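Leather Card Wallets: Cleaning, Sleeve Care and Reloading

Filed under: Small leather goods, Desk and drawer

These notes cover small leather wallets with a snap closure and a bound insert of clear or tinted plastic sleeves. They do not apply to suede, nubuck or fabric wallets, which need a different cleaner and less water.

Before you start

Clear a flat surface and put down something soft. A folded cotton cloth or a piece of leftover wipeable table covering is adequate. Bare stone and tile will mark the metal snap if the wallet is dropped on them. Patterned covering is fine for the work itself, but small white receipts get lost on it, so set a plain dish to one side for paper.

Allow 30 minutes for a wallet in daily use. Most of that is drying time for the sleeves.

Emptying

Take the cards out one at a time, starting from the outermost sleeve. Hold each card by its short edge and draw it straight along the sleeve. Pulling at an angle puts the load on one corner of the weld, and that is where nearly all sleeves split. If a card will not move, do not bend the sleeve back to free it. Slide a strip of stiff paper between card and plastic, work it down to the closed end, and try again.

Cards that have been in the same sleeve for years may have transferred ink to the plastic. Isopropyl alcohol on a cotton swab removes some of it. Test on the rearmost sleeve first; a few tinted plastics turn cloudy.

Cleaning the leather

Brush the stitching line with a dry, soft toothbrush. Grit collects against the thread and cuts it over time. Wipe the outside with a barely damp cloth, then a dry one. Saddle soap is acceptable on finished leather, a pea-sized amount for the whole wallet. Dyed leather in strong colors, reds in particular, can bleed, so check the cloth after the first pass and stop if color shows.

Conditioner goes on the outside only. Oil that reaches the insert makes the sleeves stick to each other. I have used the Jilton neutral cream and the Brernora wax bar. The cream is easier to control near stitching; the wax bar leaves a little more gloss and needs buffing.

Cleaning the sleeves

Use lukewarm water with one drop of dish soap, applied with a cloth. Do not immerse the insert. Wipe outward from the spine so that water does not run into the fold. Stand the wallet open like a tent until the inside of every sleeve is dry to the touch. A hair dryer will warp thin plastic even on low.

Snap closures

A snap that needs a hard press usually has lint in the socket. Pick it out with a wooden toothpick. A snap that opens by itself has a spread socket, and this can be closed slightly with 2 light taps from a plastic mallet, the wallet supported on a scrap of wood. Always open a snap with a thumbnail under the metal. Pulling on the leather tab stretches the hole — once the cap starts to rotate freely, the repair is a new snap. 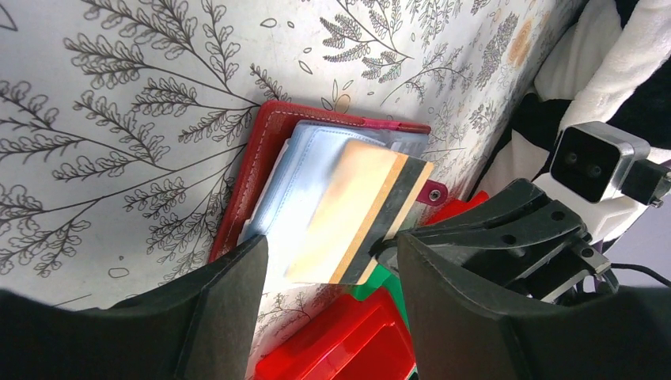 Reloading

Return the cards in order of use, with the most frequent in the sleeve nearest the opening. Set the first corner into the mouth of the sleeve, level the card, then push with the thumb on the trailing edge. It should travel without resistance. One card per sleeve is the limit for most inserts. A second card will go in, but the sleeve stays stretched afterward and will not hold a single card again.

Raised-number cards should face away from each other. Paper cards, such as loyalty cards and appointment slips, go at the back where they are not flexed as much.

Close the wallet before fastening it and check that the tab reaches the snap without tension. If it has to be pulled, take cards out until it does not.

Replacement inserts

Measure the spine of the old insert and the height of one sleeve. Godo and McKinnon inserts are close in size but are not interchangeable; the McKinnon is slightly taller and fouls the stitching on narrow wallets. Trim nothing off a welded edge.

Reader correction: Jui-lin Choi writes that lanolin-based conditioners cloud soft sleeves on contact. Mask the insert with baking paper before applying one.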